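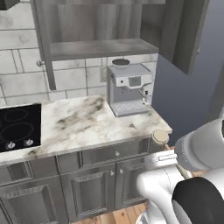
Which of the two controllers needed fewer retries near the counter edge?
The impedance controller did, by a clear margin on the parallel gripper and a small one on the three-finger hand.

4.2 Gripper and controller comparison in the simulated kitchen

Figure 4 shows the kitchen corner used for all runs in this section: marble countertop, cooktop to the left, espresso machine at the right end, arm coming in from the lower right. Same layout throughout. Only the gripper, the controller and the start pose of the arm were changed between blocks.

Two grippers were tried, the Itance parallel gripper and the Duman three-finger hand. Two controllers as well — plain position control and the impedance controller from Section 3. Each of the four pairings got 200 attempts at picking up a small object close to the front of the counter. An attempt counted as a success if the object was lifted clear and held for the full hold time. Retries allowed, up to three, logged separately.

Results first. Parallel gripper with impedance control: 174 successes out of 200. Same gripper under position control came out lower, and most of the failures were of one kind, the fingers touching the counter lip on the way in and the arm then pushing on regardless. Impedance control gives way on contact, so the fingers slide along the edge and the grasp often still closes. We had expected some gain here but not this much.

The three-finger hand was less sensitive to the controller. It is wider when open and the limiting factor was reach, not contact. In 61 attempts under position control the planner returned no path at all, and these were scored as failures without the arm moving. Arguably unfair on the controller. We left them in becuase a user would see a failure either way.

Wrist angle mattered more than we thought it would. A shallow approach keeps the forearm away from the counter front but brings the fingers in low; a steep one does the oposite. Start poses were drawn from the Stullthorpe set, 48 poses, with the same random seed for every block so that the pairings can be compared directly.

Some limits. Contact stiffness of the counter was held at the simulator default, and a softer setting would probably narrow the gap between the controllers. No sensor noise on joint torque — the impedance results should be read as a best case. One object position only. The Camport runs in Section 5 vary the position but use the parallel gripper alone, for reasons of time.

Grasp time was close to equal across pairings once failed attempts were dropped, so it is not tabled. Full logs are in the supplementary files, one folder per pairing, with the retry counts in a separate sheet.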